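Stindwood Assisted Handling Project
Second interim report to the Modbridge Fund
April 9, 2023
Prepared by Riet Verstraete, project lead

1. Purpose of this report

This report covers the work carried out since the January submission. It sets out progress against the agreed work plan, the changes made to the demonstration method, spending matters that require the Fund's attention, and the work proposed for the next period.

2. Summary of progress

The project is teaching a robot arm to pick up small, light items from a flat surface by recording a person performing the task through the arm. Two methods are in use. In the first, the operator holds the arm and moves it by hand. In the second, known internally as Bisa, the operator sits apart from the arm and steers it by remote control.

At the close of the period the project held 674 accepted demonstrations, recorded over 18 sessions. Demonstrations are accepted only after a second member of staff has reviewed the full recording. Those in which the operator paused for a long time, or corrected the arm more than once on the approach, are set aside and kept in a separate folder.

3. Guiding by hand and by remote control

The January report proposed an equal split between the two methods. This has been revised. Guiding by hand remains the quicker way to introduce a new operator to the task, but the operator's own arms are often in view of the cameras, and the resulting recordings have been of limited use for training. Remote control is slower to learn. New operators have needed six practice sessions before their recordings were accepted regularly. The paths they then produce are smoother and the grasps more consistent.

It was therefore agreed with the Fund's technical adviser that hand guiding would be kept for induction and for setting start positions, and that all further training data would come from Bisa. Four operators have now completed induction.

4. Fingertips and closing position

Part of the period was given over to the fingertips. Slim items were slipping at the moment of lifting, and operators had begun to close the gripper harder than the task called for. Soft pads were fitted at the tips and the fingers wrapped in tape. The closing position is now checked at the start of each session, with the fingers brought together over the table before any item is approached. Operators report that they are better able to judge the last part of the approach, although the tape creases with use and has to be renewed.
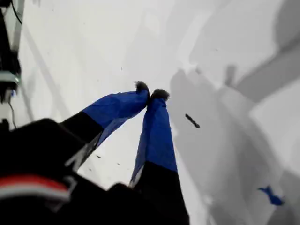 Figure 1. Gripper with taped fingers and dark fingertip pads, the tips close together above the work surface.

Shadows on the table remain a difficulty. The arm casts a broad shadow over part of the working area, and small dark items lying within it are harder for the operator to make out on the screen. A quotation for a second lamp has been requested from Prins. The cost can be met from the existing equipment line.

5. Matters for the Fund's attention

The review of recordings takes more staff time than was allowed for in the original plan. The project asks for permission to move the unspent travel allowance to staffing — no increase in the total award is sought.

6. Next period

Recording will continue by remote control, with the items placed less regularly than before. A first trial of the arm working without an operator will follow once the lighting has been changed. Results will be given in the next report, together with an updated risk register and the statement of expenditure.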